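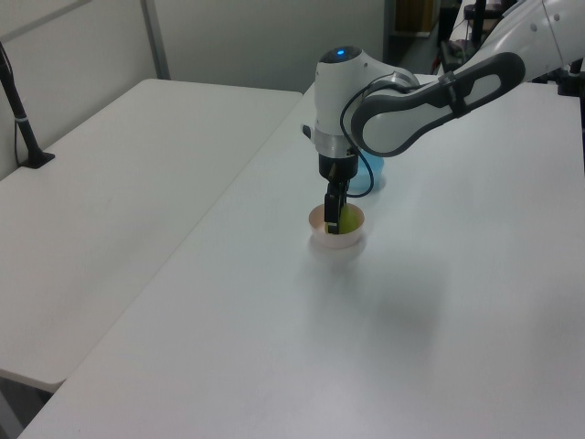
A robot arm at the bench, with its gripper fingers on a ball in a pink bowl.

About Flostley

Flostley writes working rules for small robot arms and helps people keep to them. Our customers are colleges, repair shops, packing rooms and small laboratories, most of them with one or two arms and no safety department. We started on a single bench in a rented unit in Moklow and we are still in the same building, though we now have the floor above as well.

We do not sell robots and take no commission from anyone who does. Our income comes from bench reviews, training days and the yearly fee for the Lindik code.

The Lindik code

Lindik is our code of good practice for arms that share a room with people. It began as a list taped to a cupboard door. The current edition has 60 rules in 7 sections, written in everyday words so that a new starter can read it in one sitting. It does not replace the law or the maker's manual. Where either asks for more than we do, follow that.

The sections cover the bench and its surroundings, fixing and cabling, grippers, speed and force, starting and stopping, people in the room, and records. The section on grippers is the longest and the one we are asked about most. A few of its rules, as they stand:

Try every new grip on a light, soft or cheap object before using the real one.

Keep on the table only what the task needs. Anything standing next to the target counts as part of the task and must be written into the plan.

Check that cables running to the gripper have enough slack for the full reach of the arm, and that the slack cannot catch on the work.

Set the gripping force from the weakest thing the fingers may touch. If a ball sits in a bowl, that may well be the bowl.

Never reach in to straighten an object while the arm is live. Stop the arm first, every time, including when you are sure it has finished.

How we write a rule

A rule usually starts with a question from a customer or a near miss that someone has reported to us. We set up something similar on our own bench, using plain household things such as cups, bowls and balls, and run the movement 300 times. Notes are kept for each run. If the wording we had in mind would not have helped, we change it or drop it. Several rules have been dropped this way, among them one on table colour that we had been rather fond of.

Drafts then go out to code members for 30 days. Every comment gets a written reply – short, but written. The present edition came into force on 2018-11-01 and we look at the whole text again each August.

Bench reviews

A review takes one working day. We visit, watch the arm doing its normal job, ask the people who use it to show us how they stop it, and read the records. You get a report with each point marked as must, should or could. We return once to check the musts, and that visit is included in the price.

We do not hand out certificates to hang on the wall. Customers do ask for them, but a bench can change the day after we leave. The report says what we saw and when.

Training

Training days are held in the Buchanan room on our upper floor, or at your own site if you have an arm we can use. They are meant for the people who stand at the bench, and no programming is needed. Managers are welcome and are asked to take a turn with the stop button like everybody else.

Working with us

To report a near miss, use the form on the contact page. You do not have to be a member, and we take names and places out before anything is shared. For reviews and training, please tell us what kind of arm you have, what it picks up, and how many people work in the same room.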